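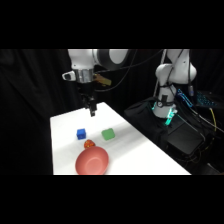
Do you need to buy a mattress protector the same day you buy the mattress? Most people can wait, and plenty can skip the one the store is pushing.

6/25/18
By the Jilholm Household Letter desk

The pitch comes at the register. You've picked the bed, you're tired, and the clerk mentions that the warranty is void if there's a stain. Then out comes the Dunero cover, priced so it looks small next to what you just agreed to spend.

I read the warranty booklet for the Bundico bed my sister bought. It does say stains can void a claim. It says nothing about whose cover you use, or whether you use one at all. A thick cotton pad from a discount store would do for most sleepers, and it goes in the washer without a page of warnings.

The Dunero leaflet promises "3,000 nights of clean sleep." I asked the company where that number came from and got a coupon back. Fakir, which sells a cheaper version, makes no such claim — I give it some credit for that — but its cover crackled so much that I took it off after three nights.

If you have a toddler, a dog on the bed or a bad habit of drinking coffee lying down, get something waterproof. Otherwise wait for the September linen sales. Read the warranty before you pay, and ask the clerk to show you the line about covers.

Comments (3)

pinecone23: Mine crackled too. Washing it twice helped a little.

Marlow St. reader: You left out dust mites. That's the only reason we bought one.

bedhead251: The clerk told me the cover was required. Should have asked to see it in writing.

This site uses cookies to remember your settings. By continuing to read, you accept our cookie policy.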